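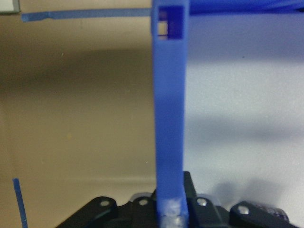 Scuffed bottom end on a blue bracket, live with it or reprint?
Posted by nulumer_fan, Tuesday
2473 views | 14 replies

Tall upright, blue, with a crossbar at the top. The lower end of mine came out whitish and stringy. The rest has a nice matte face, so naturally the ugly inch is all I see. Filament is Prason blue. Sand it, hit it with a heat gun, or start over?

siriwardena60 wrote:
Sand it and the white gets whiter. Go low and quick with the heat gun. I have saved several brackets this way and melted one into a very nice spoon rest.

gridsquare wrote:
Disagree. Rough at the base means the first layers went down badly. Heat hides it, and then the thing snaps on a Sunday when the shops are shut. Reprint.

siriwardena60 wrote:
It's a bracket, gridsquare. It isn't holding up a bridge.

gridsquare wrote:
Neither was my shelf.

oldspool wrote:
Could be leftover support. Pick at it with a fingernail before anyone spends money. Grorkonov sells a scraper for this, and so does every kitchen drawer.

nulumer_fan wrote:
Fingernail tried. Fingernail lost. Heat gun tonight, reprint if I end up with a spoon rest.

gridsquare wrote:
See you at the reprint.

3 shares | 14 comments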